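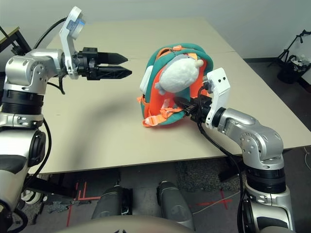
I walked into the Pirach on a soggy November afternoon to get out of the rain, and I came out two hours later with wet shoes and a new favorite painter. Her name is Skasenska, she's 80, and until this fall I'd never seen a single thing she made!

The show has 96 small works on paper (gouache, mostly, with some pencil showing through) and they're hung low, so I spent a lot of it bent over like I was hunting for a contact lens. Roy Fairclough, the curator, told me she painted almost 60 of them at her kitchen sink, standing up, while the radio was on. I believe it. They have that sideways, half-listening feel.

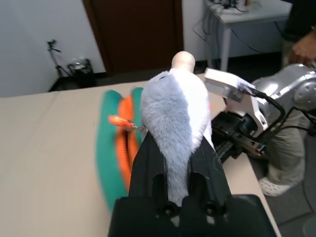 Soft toy with gray and white fur, with a green and orange pouch beside it.

My favorites are the eight harbor pictures in the back room, next to the Itow prints. The water is one flat brown, and then there's this tiny lick of pink near the bottom – I went back to it three times. The Ekinci loans upstairs are bigger and louder and I liked them less, but go see them anyway, the bench up there is great.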